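Trindo laundry folder, second look after a firmware update
Posted December 25, 2023
Rating: 2 out of 5

Bought the Trindo in January, wrote a grumpy review, got told in the comments to wait for the big update. So I waited. Update came. Ran it hard for a couple of weeks, mostly towels, tees and sweaters. Notes below, quick, I have family coming.

Price first. $1492 from Clengate, shipping included. The Langlois with two arms and the rolling base is $3498 and I was not going there, though I did get to use one at a friend's place for an afternoon. More on that further down.

Setup. Clips to a table edge, needs a wall outlet and a clear patch of surface. App wants an account. App then wants the account again. Calibration sheet is flimsy paper, mine tore, printed another.

Towels: good. Really good now. Square corners, stacks them straight, hand towels too. Washcloths it sometimes grabs in pairs and folds as one.

T-shirts: ok if you lay them flat first. Out of a heap, forget it. It picks up a sleeve, shakes it, puts it down, picks up the same sleeve. Box says up to 10 shirts per load. I never got a full load through without stepping in.

Sweaters and anything fleece: bad. Thick stuff springs back open when the fingers let go. Dark stuff is worse, seems to lose track of where the edge is. Black on black, it just hunts around.
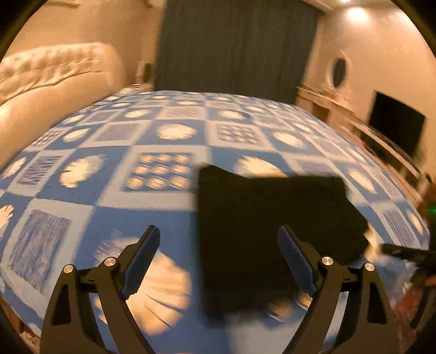 Can a home robot put away a basket of mixed laundry on its own yet? Not the ones I've used. Flat, light, same-size items are fine, but a mixed basket still needs a person to sort it, untangle it and turn things right side out, and by then half the job is done anyway.

A patterned bedspread is hard on it too. On a plain table it finds a shirt pretty quick. On a quilt with a busy print it slows way down, and a blue shirt on blue squares might as well not be there. I ended up putting a plain white sheet down first. Worked better. Also one more thing to fold.

The Langlois, since people asked. Faster, and the second arm matters a lot, it can hold one side down while it folds the other. Did a hoodie I'd have called decent. Then it fussed with a pillowcase for so long we went and made coffee. Wouldn't pay the difference. Loud when it rolls, to.

Other chores, since Trindo advertises them. "Surface tidy" mode moved a remote from one end of the coffee table to the other. Dishes not supported. Making the bed is listed as coming soon and was listed that way when I bought it.

Noise is fine, like a box fan. Fingers pads pick up lint, wipe them or the grip goes. Replacement pads are from Dedham, they fit, a bit stiffer than the originals and I like them more.

Support answered quick and was polite, did not fix the black sweater thing. They said better lighting. I put a lamp right over it. Same.

Who should get it: somebody with a lot of towels. Small gym, salon, rental place. Set the pile next to it, walk off, come back. For a regular house, wait, or get one used.

Up one star from last time, all of it for towels. Keeping mine, return window's long gone. Will update if teh bed thing ever ships.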